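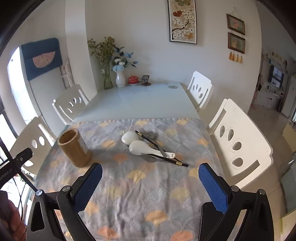
Table setup with the bamboo holder and the utensils on the patterned cloth.

Nuston Table Utensils – README

Welcome, and thank you for taking the time to read this before opening the folders. Nuston is a small collection of pictures of everyday utensils on a dining table, the sort of things that end up in a heap after dinner and have to find their way back into the holder. We put it together because most of the cutlery pictures we had come across showed one clean fork on a white background, and our own kitchens have never looked like that.

What is in it

There are 2,000 pictures, sorted into 20 folders by arrangement. Each arrangement uses a mix of chopsticks, metal forks, a metal spoon and the larger white serving pieces, with the bamboo holder standing nearby. In some folders the holder starts out empty and everything is on the cloth, and in others part of the set has already been put back. The folder called Rirkitz has the most crowded piles, so please start somewhere else if you are only having a first look.

About the cloth

People ask about the tablecloth more than anything else! It is gray with a print of overlapping fans, or possibly ginkgo leaves (we have had long and friendly arguments over this), in gray, yellow, orange and muted pink. It covers only the near half of the table, and the far half is left bare and glossy. We did not iron it. The wrinkles are part of the collection, and they shift a little from one folder to the next.

Names used in the labels

The dimpled white piece is labeled "paddle" throughout, although some of us would call it a ladle. The smooth white one is "large spoon" and the metal one is plain "spoon". Chopsticks are labeled one by one, never as a pair – two sticks from the same pair can land quite far apart, and one often runs under something else.

Known problems

In 10 pictures from the Ocampo folder the two forks have their labels swapped. A corrected file is planned for August. The list named Firko holds 200 pictures set aside for testing, so kindly leave those out of anything you train on.

Last updated Saturday, July 11, 2020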